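Section 4. Replacing a Processor

4.1 Before You Begin

Processor replacement at the Lalden and Fleltville sites is carried out only by staff who hold a current bench authorization. Requests are submitted to Kamol Luangrath, Hardware Services, and must state the asset number of the server and the service it supports. Work may not start until the request has been approved in writing.

Confirm that the replacement part is on the approved list for the system board. A processor that fits the socket may still require a newer firmware version. Update the firmware while the original processor is installed and working.

4.2 Shutting Down the Server

1. Notify the service owner and move any active workloads to another host.
2. Shut down the operating system from the console. Do not use the power button unless the console does not respond.
3. Disconnect all power cords, including the cord to the second power supply.
4. Press and hold the power button to discharge any remaining power.
5. Allow the server to stand for 30 minutes before opening the cover.

CAUTION: The heat sink can remain hot after shutdown. Do not touch it until the waiting period has ended.

4.3 Removing the Original Processor

1. Put on a grounded wrist strap and attach it to bare metal on the chassis.
2. Loosen the heat sink screws in the order printed on the heat sink label.
3. Lift the heat sink straight up and place it upside down on a clean surface.
4. Release the socket lever or levers and open the cover.
5. Hold the processor by its edges and lift it straight out. Place it in an antistatic tray at once.

CAUTION: Do not touch the contacts in the socket. Bent contacts cannot be repaired on site, and the whole board must be replaced.

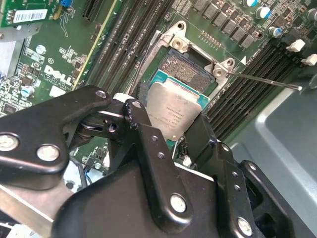 4.4 Installing the Replacement

1. Match the pin 1 mark on the processor to the mark on the socket.
2. Lower the processor into place without sliding it. Do not apply pressure.
3. Close the cover and secure each lever.
4. Clean the base of the heat sink with an approved wipe and apply new thermal compound.
5. Seat the heat sink and tighten the screws in the order shown on the label.

NOTE: Thermal compound is held in Cabinet 34 at Fleltville. Staff at Lalden should order it from stores under item 3429.

4.5 Returning the Server to Service

Reconnect the power cords and start the server with the console attached. Check that the system reports the correct processor model and speed. If error code 217 is recorded in the Inthanon monitoring system, shut the server down and contact Oona Hakala before taking any other action.

Complete the parts record and place the original processor in the returns bin with its tag attached.

Section revised 11 November 2020. Approved by Yaowalak Sukprasert.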